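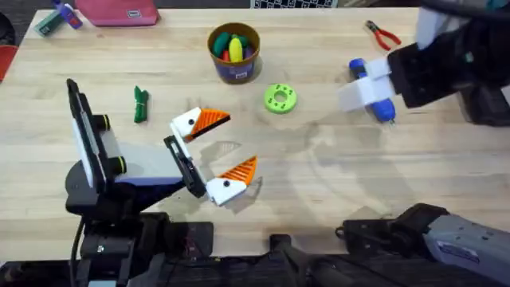
3.2 Objects and Table Surface

The Dullon set consists of small household and workshop items that can be placed on a table within arm's reach. The items were selected for differences in outline and resting position. Value, brand and age were not considered. Each item is assigned to one of two groups. Containers are items that hold other items in normal use. Free items are everything else, including items that are inside a container at the time of labeling.

The main container is a round brown cup with a dark rim and a printed label. In several layouts it holds chunky, crayon-like pieces in green, yellow and other colors. The pieces stand close together and hide one another in part, so their visible outlines are short and irregular. They are labeled as a single bundle unless a piece has been placed on the table by itself. The cup is always labeled separately from its contents.

Free items differ mainly in how they rest. A pair of pliers with red handles lies on its side and covers a wide area relative to its height. A marker or similar rod has one long axis and is described by the direction of that axis. Folded and banded items are treated as solid, even though their outline may change slightly each time they are set down.

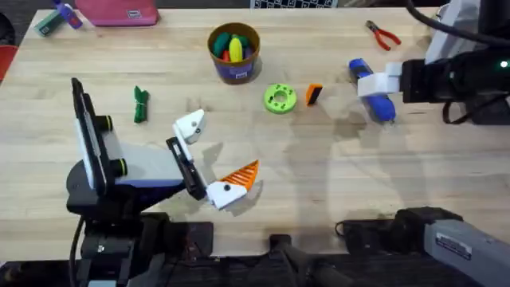 Figure 1. Layout with the brown cup toward the far side of the butcher-block top and a blue cylindrical item tilted, its lower end close to the surface.

The term "resting" is used only for an item whose weight is carried by the table or by a container. An item that is tilted or raised is recorded as "in transit" and is left out of the position measures. This rule removes some usable pictures – mostly those in which a long item is close to the wood but still at an angle – and we accept the loss in exchange for a simpler label.

3.3 Flat and Open Shapes

The lime-green ring needed a separate rule. It is a flat disc with a central hole and smaller holes spaced over its face. Early labels disagreed on whether the central opening belonged to the item. In the Gondal scheme, which we adopt from June onward, the outer rim defines the position of the ring and the central opening is marked as table. The small holes are ignored.
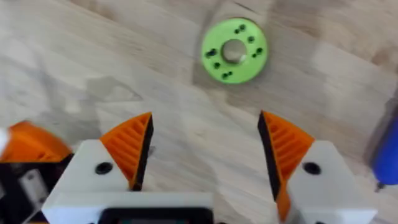 Two further points apply to flat items. First, the ring has little height, and its shadow is narrow compared with that of an upright item. Shadow is therefore a weak cue to its edge, and the change in color against the pale wood is used instead. Second, a circular outline appears as an ellipse when viewed at an angle. Labelers fit the ellipse directly and do not correct it by eye.

The grain of the tabletop was a minor source of error. Its streaks and board boundaries are low in contrast, but a dark streak next to a dark item can extend the marked outline. Bright items were affected less. The surface was left uncovered in all layouts, as a plain cloth would have changed how the rods and the ring settle.

3.4 Layout Records

Each layout is stored as a list of items with a position, a resting state and, where it applies, the name of the container. The full collection holds up to 3000 records across 14 layout types. The types differ in the spacing between items and in whether the cup is filled. Relations such as "inside" and "beside" are entered by hand in the Jusum form – the only step for which no default value is offered.
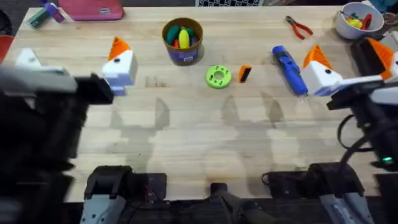 Figure 2. Filled cup near the far side of the table, with the lime-green ring lying flat in the middle.

For a layout of the type in Figure 2, the cup and ring are recorded as separate resting items, and the colored pieces are recorded as one bundle inside the cup. The relation between cup and ring is "beside" for any direction. A finer set of direction terms was tested and dropped after labelers applied "below" and "in front of" to the same arrangement. Distances are measured from the outer rim of the ring to the nearest point on the base of the cup.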